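Journal > Household > Storage and Moving

On Putting a Household into Storage

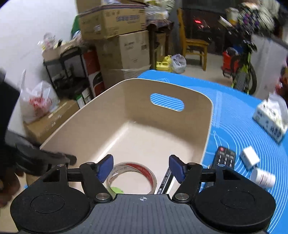 One reader wrote in after the previous entry to say that a storage unit is only a way of paying each month to avoid a decision, and that everything placed in one should have been sold or given away at the start. The point is a fair one and has been put to the author before, in stronger terms. It deserves a proper reply.

The decision to store was taken in July, when the sale of the old house was completed well ahead of the purchase of the new one. A furnished flat had been taken for the interval. It had two rooms, a narrow kitchen and one built-in cupboard, and the greater part of the household could not be brought into it. Selling the contents was considered. An offer of 3000 pounds was received from a house clearance firm for the furniture, the books and the kitchen equipment together, and it was declined. Replacing the dining table and the two bookcases alone would have cost more than that sum.

Three storage firms were approached. Proltitz quoted the lowest weekly rate but required a minimum term of a full year. Datport had a site within walking distance of the flat, and its staff were courteous throughout, though access ended at six in the evening and was not permitted on Sundays. The contract was finally placed with Irnasell, whose unit was on the ground floor and could be reached from seven in the morning until ten at night. The charge was 200 pounds a month, with insurance billed separately.

Prospective customers are advised to read the insurance terms with care. The standard policy offered at the desk covered fire, theft and flood, but it excluded damage caused by moth, mildew and what was described as gradual deterioration. Those three words account for most of what happens to belongings in storage. A separate policy was obtained through the existing household insurer at a lower price, and the storage firm accepted it without difficulty once the certificate had been sent.

The removal itself was carried out by Georgiou on a Saturday. Their inventory ran to 393 items, each with a numbered sticker, and a copy was left with the author on the same afternoon. It has been consulted more often than any other paper connected with the move. The column headed "condition" was completed by the crew and included several scratches that the author had never noticed in years of ownership. It is recommended that this column be read before it is signed.

On the matter of containers, the author's views have changed. Cardboard is cheap and folds flat, and it was used for the books and for all clothing. After one winter the lower boxes had softened at the corners and two had sunk under the weight of those above. Plastic bins with close-fitting lids kept their shape. They cost more, they take up room when empty, and the larger sizes invite overfilling. A large bin packed with books cannot be lifted by one person. Bedding, curtains, coats and cushions are better suited to them. Books should go into the smallest boxes available, whatever the shop assistant may say.

Labelling also calls for some comment. Labels had been placed on the lids. Once the bins were stacked, no label could be read, and the first visit to the unit was spent moving bins in order to find the winter coats. Labels were afterwards fixed to two adjoining sides of every container, with the inventory number written beneath the name of the room. Tape of a reasonable quality should be bought for this purpose. The cheaper roll came away in cold weather and left the stickers on the floor.

A passage should be left from the door to the back wall. This wastes rent, and the temptation to fill it is considerable, particularly on the day of the move when everyone is tired and the van has to be returned. It was filled on that occasion and cleared again three weeks later, at the cost of an entire morning.

The arrangement lasted 12 months in all. Of the goods placed in the unit, the greater part returned to use. The table had a slight bow in one leaf, which has since settled. The mattress was not worth keeping, and in retrospect should never have been wrapped in sealed plastic. One bookcase no longer suits the new house and has been passed to a local charity shop. A tin of curtain hooks remains missing, although it appears on the inventory.

To return to the reader's remark, the author accepts that some of the goods were stored from indecision. The christening china, the second set of saucepans and the exercise bicycle were all in that class, and a share of the rent was spent on them to no purpose. The remainder was stored for a fixed reason and a known period. Anyone who cannot name the month in which a unit will be emptied would do well to consider the reader's advice in full.

A further entry will deal with the cancellation of the contract, the notice period, and the return of the deposit on the padlock.

Filed under: Moving House, Storage, Household Accounts

7 comments | 4 shares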